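Wählerbündnis Skasier legt Programm für die Kreistagswahl in Clakach vor

Gesundheitsversorgung, Nahverkehr und offene Sitzungen stehen im Mittelpunkt
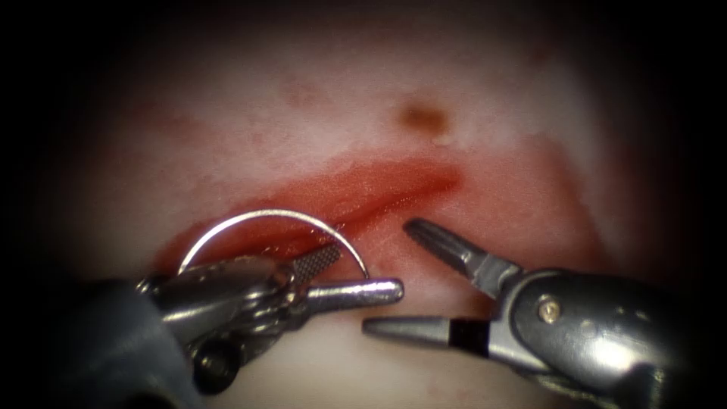

Roter Schnitt in hellem Gewebe.

Clakach, 2023-08-23 — Das Wählerbündnis Skasier tritt mit einem eigenen Programm zur Wahl des Kreistags an. Die Mitgliederversammlung hat den Text gestern Abend in der Stadthalle Isel beschlossen, nach einer langen, lebhaften und stellenweise wunderbar streitlustigen Debatte. Damit ist Skasier erstmals in allen Wahlbezirken des Kreises Clakach wählbar. Für die Zulassung hatten 1054 Bürgerinnen und Bürger mit ihrer Unterschrift gesorgt, viele davon aus den kleinen Ortschaften am Rand des Kreises, in denen das Bündnis bisher kaum bekannt war.

Wir freuen uns riesig über diesen Rückhalt! Als im April die ersten Tische auf dem Wochenmarkt in Isel standen, war das Programm kaum mehr als eine Sammlung von Stichworten. Inzwischen liegt ein Text vor, an dem Pflegekräfte, Landwirte, Auszubildende, Busfahrerinnen und Rentner mitgeschrieben haben. Aus den offenen Abenden gingen 74 Änderungsanträge ein, über jeden einzelnen wurde abgestimmt. Manche Kapitel sehen heute völlig anders aus als im Entwurf, das Kapitel zum Nahverkehr wurde sogar komplett neu geschrieben.

Krankenhaus Isel: Entscheidung gehört in den Kreistag

Am längsten diskutierte die Versammlung über die Zukunft des Kreiskrankenhauses in Isel. Skasier will erreichen, dass die chirurgische Abteilung am Standort bleibt und dass über ihre Ausstattung wieder der Kreistag in öffentlicher Sitzung entscheidet. Zurzeit berät darüber allein der Aufsichtsrat der Betreibergesellschaft, dessen Protokolle unter Verschluss liegen. Das Bündnis schlägt vor, den Gesellschaftsvertrag so zu ändern, dass die Schließung oder Verlegung einer Abteilung nur noch mit Zustimmung des Kreistags möglich ist.

Dazu kommt ein Stipendium für angehende Medizinerinnen und Mediziner, die sich verpflichten, nach dem Studium mehrere Jahre im Kreis zu arbeiten. Bezahlt werden soll es aus den Mitteln, die der Kreis bislang für externe Gutachten zur Krankenhausplanung ausgibt. Ein Antrag, das Stipendium auch für Hebammen und Physiotherapeuten zu öffnen, kam spontan aus dem Saal und wurde mit großem Beifall angenommen.

Umstritten blieb die Frage der Notaufnahme. Ein Teil der Mitglieder wollte eine Garantie für den Betrieb rund um die Uhr ins Programm schreiben, andere warnten davor, etwas zu versprechen, was der Kreis nicht allein entscheiden kann. Beschlossen wurde am Ende eine Formulierung, nach der sich Skasier beim Land mit allem Nachdruck für die durchgehende Besetzung einsetzt. Das Abstimmungsergebnis war knapp, und es wird im Protokoll auch so stehen.

Busse, die auch abends fahren

Wer in Clakach kein Auto hat, plant den Abend nach dem letzten Bus. Das soll sich ändern. Skasier fordert eine Abendlinie zwischen Clakach und Isel, die alle Orte entlang der alten Landstraße anfährt, und einen Rufbus für die Höfe und Weiler abseits davon. Bei einer Befragung, die das Bündnis im Frühsommer an den Haltestellen und online durchgeführt hat, sprachen sich rund 79 Prozent der Teilnehmenden für eine solche Linie aus. Die Befragung ist nicht repräsentativ, die Rückmeldungen waren aber so ausführlich und so voller guter Ideen, dass viele davon direkt ins Kapitel gewandert sind: Anschluss an die Spätschicht im Gewerbegebiet, Fahrradmitnahme ohne Aufpreis, Halt am Freibad in den Sommermonaten.

Zur Finanzierung sieht das Programm vor, den Zuschuss für den Parkplatzausbau am Kreishaus zu streichen. Auch das war im Saal nicht unumstritten. Die Beschäftigten der Kreisverwaltung sollen deshalb ein vergünstigtes Jahresticket bekommen, und die vorhandenen Stellplätze bleiben erhalten.

Sitzungen im Netz, Unterlagen vorab

Das dritte große Kapitel trägt den Arbeitstitel Sun und behandelt die Arbeit des Kreistags selbst. Unter diesem Namen hat Skasier das Konzept für ein offenes Sitzungsportal entwickelt. Alle öffentlichen Sitzungen sollen live übertragen und anschließend archiviert werden, auch die der Fachausschüsse. Beschlussvorlagen sollen mindestens eine Woche vor der Sitzung lesbar im Netz stehen, mit einer kurzen Zusammenfassung in verständlicher Sprache. Nebentätigkeiten und Beteiligungen der Kreistagsmitglieder werden nach dem Konzept an einer einzigen Stelle aufgelistet und zu Beginn jedes Jahres aktualisiert.

Die eigenen Kandidatinnen und Kandidaten gehen hier in Vorleistung. Ihre Angaben zu Beruf, Mandaten, Vereinsämtern und Beteiligungen sind ab sofort im Wahlkampfbüro einsehbar und werden in den kommenden Tagen auf der Internetseite des Bündnisses veröffentlicht. Gleiches gilt für die Spenden. Skasier nimmt kein Geld von Unternehmen an, die mit dem Kreis in Vertragsverhandlungen stehen — dieser Satz wurde einstimmig ins Programm aufgenommen.

So geht es weiter

In den nächsten Wochen ist das Bündnis im ganzen Kreis unterwegs. Geplant sind 3 große Programmabende in Clakach und Isel, dazu Gespräche an Haustüren, auf Marktplätzen und am Rand von Fußballspielen. Jeder Abend beginnt mit den Fragen aus dem Publikum, eine Rede gibt es erst danach (und sie wird kurz, versprochen). Wer nicht kommen kann, darf Fragen vorab schriftlich einreichen. Die Antworten erscheinen gesammelt auf der Internetseite.

Für die jüngsten Wahlberechtigten gibt es ein eigenes Format im Jugendzentrum Isel, vorbereitet von der Jugendgruppe des Bündnisses. Eingeladen sind ausdrücklich auch die Kandidierenden der anderen Listen. Zwei Zusagen liegen bereits vor, und wir hoffen sehr auf weitere!

Das vollständige Programm liegt ab kommender Woche gedruckt im Wahlkampfbüro am Markt in Clakach aus, ebenso in den Büchereien des Kreises. Eine Fassung in Leichter Sprache und eine Hörfassung sind in Arbeit.

Über Skasier

Skasier ist ein unabhängiges kommunales Wählerbündnis im Kreis Clakach. Es ging aus einer Bürgerinitiative zum Erhalt der Bücherei in Isel hervor und ist im dortigen Stadtrat vertreten. Das Bündnis gehört keiner Partei an und finanziert sich aus Mitgliedsbeiträgen und privaten Spenden.

Pressekontakt

Wählerbündnis Skasier, Pressestelle
Wahlkampfbüro am Markt, Clakach

Abdruck honorarfrei, Belegexemplar erbeten.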